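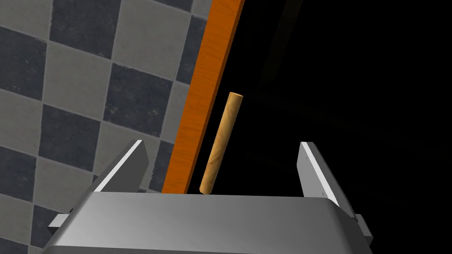
Talks > Internal Reviews > Simulation Tools > Flandow

Search talks and notes Go

Would you let this kit train your robot? Speaker notes, version for 3rd August

Opening. Wait for the door to close. Thank them for coming to a talk about software licensing disguised as a talk about robots.

Say who the talk is for: anyone who might be asked in the next budget round whether we should pay for Flandow. If you only want the answer, it's on the second-to-last slide, and I will take it personally if you leave after that.

What it is. Flandow is a simulated home with a two-armed robot already in it. Dilamex sells it as a kit: rooms, furniture, a robot body, a set of tasks, a scoring script, and a support address. You drive the robot yourself for a while, save what you did, train a policy on the recordings, and then watch the policy do something else. The last step isn't in the brochure.

The brochure line, which I'd like to read out in a flat voice: "From unboxing to autonomy in one afternoon." There is no box. It's a download. Pause here. If no laugh, move on quickly.

How we tested. We had the trial license for 8 weeks, starting in April, on one workstation. I did most of the driving, so when I say the controls are awkward, allow for the possibility that I am. We ran 2000 scored attempts on the rod task with the trained policy and looked at far more of them than is healthy.

The rod task. A wooden rod, an orange board near it, a gripper that has to get its fingers either side of the rod and close. That's the whole job. A toddler would have it done and be chewing on it. We picked it because everything that's wrong with a gripper camera view shows up here first: the palm eats the bottom of the picture, the rod goes out of sight behind the top of it, and the part you'd most like to see is the part you can't.

Slide: the wide view. Leave it up a bit. People like to find the arms for themselves. 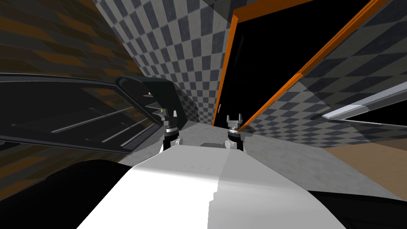 A remark from the dry run, which I've left in since it was fairer than I was: the room looks like a chessboard got into an argument with a hallway, but the checks are useful, you can tell straight away how badly the view is stretching things. Agreed. The checkered walls are ugly and I would keep them. The remark went on to say that the wide view should come first in the talk, before anyone has been shown a palm and two fingers and asked to care. Also agreed, and ignored.

What to point out on this slide. Both grippers are open and empty, the torso takes up a good deal of the foreground, and there's a dark doorway ahead with orange trim. The torso is the thing to talk about. In the wide view the robot is looking out over its own chest, and anything low and close, like that small gray block on the floor, is partly hidden by it. Dilamex calls this "an embodied perspective." I call it needing to lean forward. The robot doesn't lean forward in the trial license. Leaning is in the Professional tier.

Things I liked. Try to sound sincere, because I am.

Setup took 11 minutes from download to moving an arm. I've spent longer than that looking for the right cable.

The gripper view and the wide view are saved together, on the same clock, without anybody writing a script to line them up. Those of us who wrote the script to line them up for the last tool may take a moment.

Resetting a room is one key. You can put it all back and try again before you've finished being annoyed. For practice data this matters more than how nice the wood looks, although the wood does look nice. Someone at Dilamex cares a lot about wood. The grain on the board and the streaks on the rod are better than the grain on my desk.

Things I liked less.

The shadows. The trial build gives you bright surfaces and very black ones and is not much interested in between. With the rod against a black background the policy does well, as would anybody. Move the start position so there's pattern or clutter behind the rod and it gets shy: fingers open, one each side, then it hovers. We named this "the waiter." It stands there very politely and takes nothing.

The manual is 211 pages. The word "gripper" is spelled two ways and I believe there were two authors who weren't speaking. The section on camera placement is a good one. The section on scoring says to see the section on camera placement.

The scoring script. By default it counts a success if the rod is between the fingers at the end of the attempt. Between, open fingers, fine, full marks. So the waiter passes. I asked support and got a polite answer within the day: this is configurable. It is, and we changed it to require closed fingers and a lift, and our lovely score became a normal score. If anybody quotes you a number from this kit, ask which setting they used and watch their face.

Slide: gripper view, second start position. Leave it up while talking about scoring. 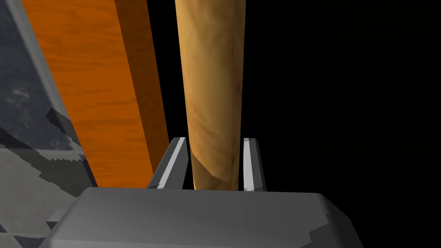
Home Robotics Tools Group, Metwally Labs

Fingers open, rod in the gap, board off to the left. Ask the room for a show of hands: pass or fail? Under the default setting, if the attempt stopped right there, it's a pass. Let the grumbling run its course. This is the most useful minute of the talk and I don't have to say anything during it.

Compare with Dudus. I know, someone always asks, so get in first. Dudus is cheaper, has plainer rooms and makes you write your own reset. It also makes you write your own scoring, which I used to think was a fault. Its gripper view is a small gray mess. If you already have people who enjoy writing resets, stay with Dudus and give them a raise.

Cost. Don't read the table aloud. Say that the seat price is reasonable, that the price for the second seat is less so, and that the Professional tier is where they keep the leaning.

What I'd do. (Second-to-last slide. Hello to those about to leave.) Buy one seat for a year. Use it for collecting practice runs and for new starters learning to drive two arms without dropping real things on real feet. Change the scoring before anybody sees a chart. Don't publish a number from the default. Ask Dilamex for softer shadows and a second light, because they said it's on the list, and lists are short when one more customer writes in.

If time: play the waiter clip at double speed. It doesn't help.

Questions. Likely ones:

Does it carry over to the real robot? We haven't tried. The trial doesn't include the export, and I won't guess in front of people who own the real robot.

Can it use our own rooms? Yes, with the room editor, which crashed on me whenever I rotated a door. Save first.

Is the waiter fixed? Better with more recordings where the background changes. Still shy.

Comments

Guest: Was in the room. Voted pass. Would like my hand back.

Guest: We use Dudus and I do enjoy writing resets. Forwarding the line about the raise.

Guest: The door crash is still there in the newer build, but only if you rotate with the mouse. Typing the angle in works.

Guest: Could you post the changed scoring settings? The closed-fingers part I can find, the lift part I can't.

Reply from the author: Same settings file, near the bottom, spelled the other way.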